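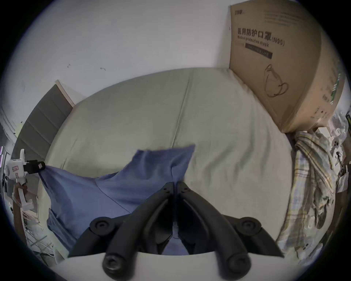 My mother-in-law has asked me for a robot that folds laundry every winter for as long as I've known her, and every winter I tell her to give it a couple of years. I said it again this February, over a basket of towels at her place in Vukstead, and she gave me such a look that I went home and started reading up on where things really stand.

So, where do they stand? Dishes, sort of. Floors, yes, if you pick up your socks first (we don't). Moving the same box from the same belt to the same shelf, all day long, sure – the Entwistle warehouse has been doing that for years. But cloth is a whole other animal. A box has the same shape wherever you put it down, and a pair of pants has a new shape every single time you touch it. You grab one corner and the other end goes off and does what it likes!

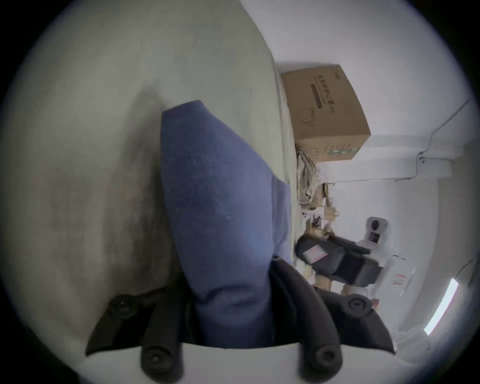
Chaimae Hegazy wrote to me after my last post to say I was being too gloomy. She has watched a machine at the Hullton plant fold 114 hand towels in a shift, and in her view it would be fine with shirts if people would only stop buying such complicated shirts. I laughed, but she has a point about the towels. They're flat, they're all one size, and they come out of a chute facing the same way. My hamper has never once been that polite.

What I hadn't thought about is how much of folding is done by feel. I timed myself the other night and it took me eight seconds to do a T-shirt, with my eyes on the TV. 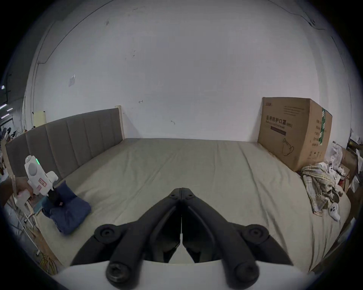 And I couldn't tell you how I do it, either. My thumbs find the seam, I give it a little shake, I smooth it down with the side of my hand, and it's done. Try writing that out as instructions. I got to seven steps and hadn't reached the sleeves yet.

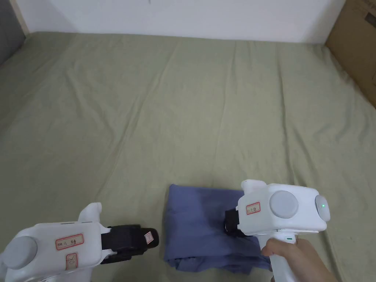 Periwinkle cloth on the green sheet, one gripper to each side.

My guess, for what it's worth, is that we'll see it in the big laundries well before we see it in anybody's bedroom. A friend over at Bandgate thinks two years for sheets and napkins. I'd say longer, and longer again for a fitted sheet, which I still roll into a ball and shove to the back of the closet. I've told my mother-in-law all this and she says she'll wait, but she'd like it to do the ironing too.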